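Le **tapis d'égouttage Jemuvetti** est un accessoire de cuisine en silicone, vendu depuis novembre par la société Rinmont. Il se pose à côté de l'évier et se replie pour le rangement.

## Caractéristiques

Le fabricant annonce une épaisseur de 5 mm et une masse de 348 g. La notice mentionne une tenue « professionnelle » à la chaleur, formule qui ne renvoie à aucune norme et dont la portée reste donc difficile à apprécier. Deux coloris figurent au catalogue.

## Allégations et critiques

Selon Rinmont, le relief du tapis réduirait le temps de séchage de 62 %. Le protocole n'a pas été publié : on ignore la vaisselle employée, l'humidité de la pièce et même le support de comparaison. Shiela Policarpio, auteure d'un guide d'achat paru chez Baptista, juge le chiffre « invérifiable en l'état » et relève que l'eau stagne dans les rainures dès que le plan de travail manque de pente.

L'argument antibactérien, présent sur les premiers emballages, a disparu des suivants sans explication.
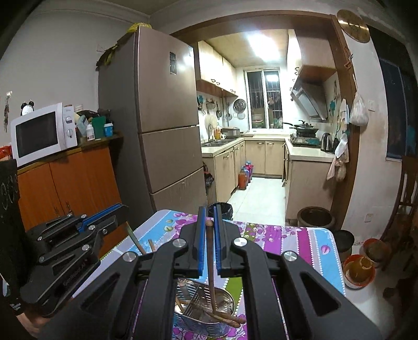
## Distribution

Le produit est diffusé par l'enseigne Bristholm, qui le présente comme son article d'évier le plus vendu. Aucun volume de ventes n'accompagne cette affirmation. La garantie, de plus de 2 ans d'après la fiche commerciale, exclut les taches et les déformations.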